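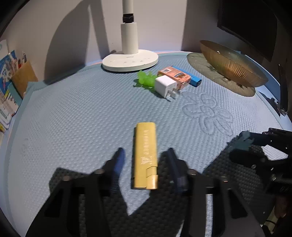
Season two of Brisura starts in October with six episodes, down from 20 last time. The head writer says the shorter run was her request.

"We had four episodes in the first season where people walked to places," she says. "I wrote two of them, so I'm allowed to complain."

The drama returns to Kevness, the harbour town where the ferry went missing. The new season begins four months later, with the inquiry under way and the Danzer family refusing to give evidence. She won't say whether the oldest brother is alive. "He's in the credits. Flashbacks have credits too."

Filming took place over winter, mostly at night. The town hall set was rebuilt from the first season's drawings after the original went into a skip. "Someone forgot to pay for storage. The new one has better doors."

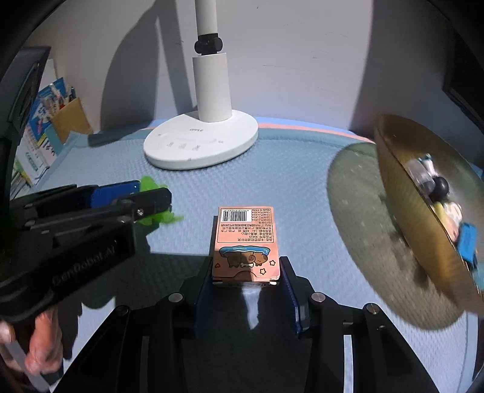

A pink box with a cartoon panel on the back.

The theme music has changed as well. She had 1,130 emails about the old one, most of them unkind. "I read them all. A few had a point about the whistling."

Episodes go up on Raser at 8 pm, one a week. She fought for the weekly release and expects to be asked about it again. "People like to argue about an ending before they get it. I do, anyway."

A third season hasn't been ordered. She has written the first scene of it, set in the ferry's engine room.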